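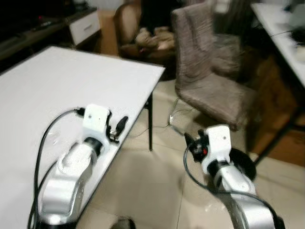 Gallery: the white table, the covered chairs and the bin

I was asked to write up this room for the Bevlow workplace pages, and I'll say at the start that I don't believe in tidy-room galleries. Anyone can clear one surface and point at it. Caneck Interiors, who fitted the place out, like to talk about a "reset standard" with 21 points on it. I've read all of them and I'd keep 4.

The table is the part everyone praises. It has a flat white top and black metal legs, and with nothing sitting on it I'll concede it looks good. My complaint is with white as a colour for any working surface. Shadows and reflections show up on it even when it's bare, so you can imagine what a ring from a coffee mug does. The Jayasinghe catalogue had it at $197 in March, which I thought was steep for a rectangle.

The chair beyond it is grey-brown with a tall back and thin metal legs. I was against it on paper and I'm still not sold. Tall backs make a small room feel smaller. The colour, though, is a sensible one for a place where people eat lunch at their desks and pretend they don't. 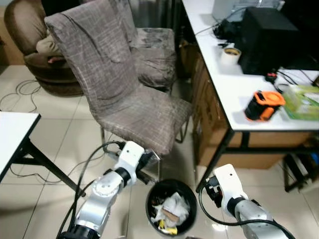

Bevlow Workplace Pages
Words and selection: the rooms editor

Now the other end of the argument. The small round black bin is filled with crumpled white plastic and paper, plus a bit of brown cardboard in the middle and a yellow wrapper near the front. Caneck say a bin this size suits a room this size. I say look at it. Tillik make one with about 85 per cent more capacity, or so their brochure claims, and I'd want to see that tested with real rubbish before I believed it either.

Two matching covered chairs stand behind the bin, one partly hiding the other. Slipcovers are sold as the easy option because you can take them off and wash them. Fine, but someone has to do it, and the seat of the rear one looks dusty and wrinkled to me. The brown round lounge chair off to the left has a padded rim and something beige inside, a cushion or a folded cloth. I have never seen the point of a round chair.

As for the tangle of black cables on the floor beside it, the reset standard has a whole paragraph on cables. Draw your own conclusions about who reads it.

The long white desk on the right has a roll of beige masking tape and a green-and-white box on it, among other things. Point 9 says desks should be "visually quiet". Mine isn't, and I get plenty done.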